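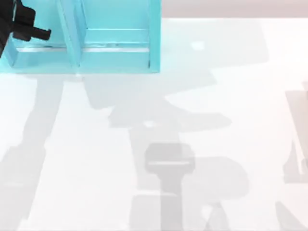
Greifer über dem türkisfarbenen Behälter, Simulationsansicht.

Was eine Simulation nachweisen muss
Ein Meinungsbeitrag von Despina Coman

Die Fachgruppe Handhabung bei Jestala hat im Frühjahr einen Entwurf für Mindestangaben bei simulierten Greifversuchen vorgelegt. Er umfasst 12 Seiten und ist in der Sache maßvoll. Dennoch sind in der Anhörung 51 Stellungnahmen eingegangen, ein beträchtlicher Teil davon ablehnend. Der häufigste Einwand lautet, eine Simulation sei ein Arbeitsmittel der Entwicklung und bedürfe keiner eigenen Dokumentationsregel. Diese Auffassung teile ich nicht.

Wer heute eine Roboterzelle abnimmt, erhält vom Hersteller in aller Regel auch Ergebnisse aus gerechneten Versuchen. Sie stehen im selben Bericht wie die Messungen an der Anlage, häufig in derselben Tabelle. Für die abnehmende Stelle ist dann nicht mehr erkennbar, welche Erfolgsquote an einem wirklichen Werkstück ermittelt wurde und welche auf einem Kontaktmodell beruht, dessen Reibungswerte jemand aus einem früheren Projekt übernommen hat. Der Entwurf verlangt an dieser Stelle lediglich eine getrennte Ausweisung. Das ist zumutbar.

Schwieriger ist die Frage der Beleuchtung. Abschnitt 4 des Entwurfs sieht vor, dass Lichtquellen, Schattenwurf und Oberflächeneigenschaften anzugeben sind, sobald ein kamerabasiertes Verfahren geprüft wird. Marisol Pacheco hat für den Integrator Wevari eingewandt, der Aufwand stehe in keinem Verhältnis zum Nutzen. Ich halte die Vorschrift für richtig. Auf einer hellen, nahezu strukturlosen Tischfläche können die Schatten der Arme der auffälligste Bildinhalt sein. Ein Verfahren, das unter solchen Bedingungen eingelernt wurde, kann sich auf Merkmale stützen, die in der Halle anders oder gar nicht auftreten. Ohne Angaben zum Licht lässt sich das im Nachhinein nicht prüfen.

Dasselbe gilt für die Farbgebung. Ein orangeroter Block auf hellblauem Grund ist leicht abzugrenzen, ein graues Gussteil in einer grauen Kiste ist es nicht. Gegen kontrastreiche Versuchsaufbauten ist nichts einzuwenden, solange der Bericht sie als solche benennt und die Übertragung auf andere Teile gesondert belegt.
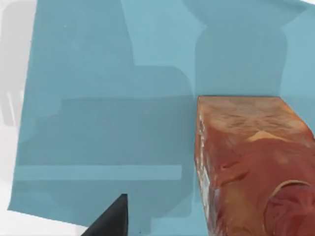 Zur Frage der Verhältnismäßigkeit

Kleinere Betriebe befürchten, durch zusätzliche Nachweise vom Markt gedrängt zu werden. Die Sorge ist ernst zu nehmen. Der Anhang mit seinen 162 Einzelangaben ist in der vorliegenden Form zu umfangreich und sollte bis zur Sitzung im September gekürzt werden. Angaben, die sich aus der Konfigurationsdatei selbst ergeben, müssen nicht ein zweites Mal von Hand eingetragen werden – hier genügt die Hinterlegung der Datei mit Versionsstand.

Nicht verhandelbar erscheinen mir dagegen die Zahl der Durchläufe einschließlich der abgebrochenen, die Regel, nach der ein Versuch als gelungen gilt, und die Zufallsverteilung der Startlagen. Fehlt eine dieser Angaben, ist eine Erfolgsquote für Dritte wertlos. Die Fachgruppe sollte dem Druck, sie in den freiwilligen Teil zu verschieben, nicht nachgeben.

Stellungnahmen zum überarbeiteten Anhang nimmt die Geschäftsstelle schriftlich entgegen.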